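Skundero Publishes Results of Two-Night Check on Clirnach Mill Haunting Claims

CLIRNACH, November 10, 2021 – Skundero, a group that tests reports of ghosts and other strange events, today released its findings on the old wool mill at Clirnach, which has been sold to visitors as one of the most active haunted sites in the county. The group found very little to support the claim.

Members spent 2 nights in the building and left 11 sound recorders running on three floors. The recorders logged 1273 separate noises. Skundero matched all but a handful to pipes, pigeons, passing trucks or the group's own boots. The rest were too faint to judge, and the group does not accept that a faint noise counts as a ghost.

Tour company Mahlangu, which runs evening visits at the mill, says 456 guests have reported cold spots or a touch on the shoulder. Skundero asked to read those reports. It was given a one-page summary with no dates on it. 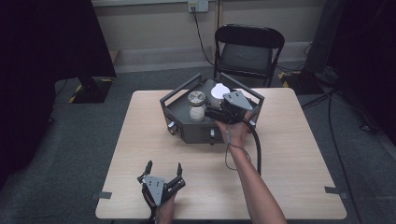
Did anyone in the group see the gray weaver?
None of the members saw a figure on either night, and no recorder picked up the footsteps she is supposed to make on the back stairs.

The story of the weaver is also younger than the tour leaflet suggests. Skundero could not find her in any local paper or parish record before the mill opened to paying guests.

The full report, with the noise log, is free to read at the Liren public library. Skundero plans to go back in January, when the heating is off, and has invited Mahlangu to send its own observers. The company has yet to reply.

Press contact: Skundero, care of Liren public library.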